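The bread round at Drilthorpe

Up at four. Van loaded by half past. Giorgia Sorrentino drives with the window down in all weathers because the heater is stuck on full, and by the second village you stop minding either way.

I'd come to Drilthorpe to write about the bakery. Ended up writing about the round instead. The bakery is a nice enough building on a nice enough street, and the queue on market mornings has been written up before. The round hasn't. 54 doors, two valleys, one van, and a list in pencil that gets rubbed out and redone so often the paper has gone furry.

Nobody orders online. You ring up, or you leave a note in the box on your gate. White tin, brown tin, seeded, the long sour one they call the Vallivier. Rolls if you ask the night before. Giorgia can read every hand on the route bar one, and for that house she just leaves a seeded and waits for complaints. None so far.

The round nearly went in October. Fuel up, flour up, the old van failing its test on the brakes and then on something worse. Kalevi Pelkonen, who has owned the bakery longer than he likes to say, did the sums on the back of a flour sack and they came out bad. He put a note through every door on the route. Sorry, last delivery end of the month.

Then the phone started. People offering to pay more. People offering to collect for the whole lane if he'd only drop at the bottom. One woman out past Chauhan Farm said she'd take six loaves a week and freeze them, if that was what it took, and she lives alone.

So the price went up by 60p a loaf and the route got shorter. Lanes now have a drop house, and neighbours walk down. It works better than the old way, Kalevi says, though he dosn't like admitting it.

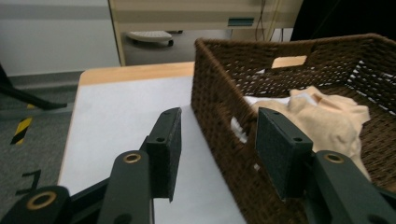 The drop houses have changed things. Letay Moges runs one out of her porch, nine miles up, last stop before the moor road. She used to see the people across the lane at Christmas. Now it's three mornings a week, in dressing gowns mostly, and there's a kettle on. "You come for a loaf and you've heard about somebody's knee," she says. She has lived there four years and learned most of the names since the autumn.

Back at the bakery the ovens go on before midnight. Lenni Lindqvist does the nights. Quiet lad, radio low, long sleeves for the burns. The sour dough gets its last fold at one and goes in when he thinks it's ready, and he won't be drawn on how he knows. I asked three different ways. He gave me a roll to shut me up. Very good roll.

He'd had offers. A hotel in the city, proper money, days off together. He went for the trial shift and came home on the last train. Too bright in there, he said.

Will it last? Kalevi is 90 percent sure of the next year and won't talk about the one after. The new van is second hand and already makes a noise. Flour is still dear. But there's a waiting list for the round now, people in the villages they cut asking to be put back on, and Giorgia has been looking at the map again with with her pencil out.

We got back just after eight. She swept out the van, ate the heel of a brown tin standing up, and went in to start on tomorrow's list.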